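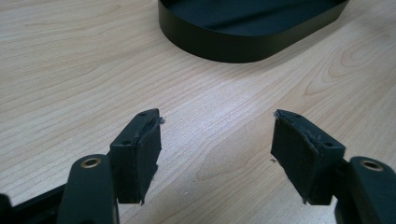 Vol. 7, p. 50

Figure 3. Camera view from the hand-held gripper, with the jaws open in front of the black tray. The foam pads are frayed along their edges.

3.2 Finger linkage and contact pads

The gripper was built in a shared workshop in Dutidden, on evenings when the benches were free. Each finger is a dark rectangular block carried by a pivoting arm, and the two sides mirror each other. At its rounded end every arm has a brass-coloured ring (Figure 3). In the first version, which we call Trikwood, the pivots were plain screws and the holes became oval after a short period of use. Mr. Ynyr Lewis, who did most of the filing and drilling, proposed the present joint, and we have kept it in both later versions.

The inner face of each finger is covered by a black foam pad. We chose foam for the reason that it is cheap and can be cut at home with a knife. Its behaviour under repeated closing was less favourable than we expected. The edges fray, small grey fibres stand out from the perimeter, and the upper edge of the right pad has begun to lift. Fibres of this kind enter the camera view between the fingers, and our segmentation step sometimes labelled them as a part of the object. A mask of fixed shape did not solve the problem, as the fibres move from one session to the next. We therefore trim the pads with nail scissors before recording and replace both pads together, never one alone.

The camera is mounted so that both fingers remain in the lower half of the view. The working surface is a light wooden tabletop, and the grain of it gave us another difficulty. The curved, knot-like patterns produced false edges when the threshold was low. We considered covering the table with grey paper, but Ms. Chutima Boonyarit argued that a person who builds this tool at home will not prepare a special surface, and the bare wood was kept.

In total 1073 closing cycles were recorded over 24 sessions. The black tray was the target location in all of them. Its low rim is smooth and reflects some light, so the lamp was moved to the side after the seventh session. Crumbs on the table were not removed systematically, and we do not know if they had an influence on the results. The wear of the pads was judged by eye only, by two of the authors, and a proper measurement is left for the next version of the tool.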